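Replacing and Zeroing the Finger Pads on the Pradus Hand-Held Gripper
July | Naveen Sengar

The Pradus kit ships with one set of pads fitted and one spare set in the foam tray. Dotville, the Canadian distributor, sells further sets in packs of four. The procedure takes 15 minutes per pair, plus cure time for the adhesive. You will need a 2 mm hex key, isopropyl alcohol, lint-free wipes, a plastic scraper and the Lurkov contact adhesive supplied with the pads. Do not substitute cyanoacrylate. It hardens into a ridge along the pad edge and shifts the closed position.

Before starting, open the service menu and note the cycle counter. The manual gives a pad life of 800 cycles on abrasive parts. On the unit used for this guide the counter read 1,673, mostly light plastic parts, and grip force at the default setting had dropped by roughly a fifth.

Open the fingers fully, then switch off and remove the battery. The drive is not self-locking, so the fingers can be moved by hand once power is off. Work over a clear, light-coloured bench, where a dropped screw is easy to find. 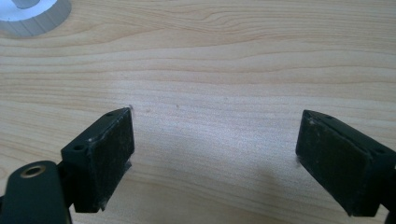
Pad condition is judged on the inner faces only. Wear on the outside of the finger block has no effect on grip. Check the corners first, as lifting starts there, and then the flat. Grey dust and lint across the face, as on both pads here, should be wiped off before you decide anything, and a pad that grips normally after cleaning can stay in service. A corner that stands proud or has frayed, like the lower one on the left pad, calls for replacement of the pair. Never change one side alone.

To remove a pad, work the scraper in from the top edge and keep it flat against the block. Clean off the old adhesive with alcohol and let the face dry. Apply a thin film to both surfaces, wait until tacky, then press the new pad down from the centre outward. Clamp lightly and leave overnight.

Refit the battery and run Zero from the service menu with nothing between the fingers. The display should settle within 0.2 mm. If it doesn't, loosen the finger screws a quarter turn, close the fingers by hand, retighten and run Zero again. Reset the cycle counter last. Firmware 33 and earlier will not store the reset unless you exit through the Save screen.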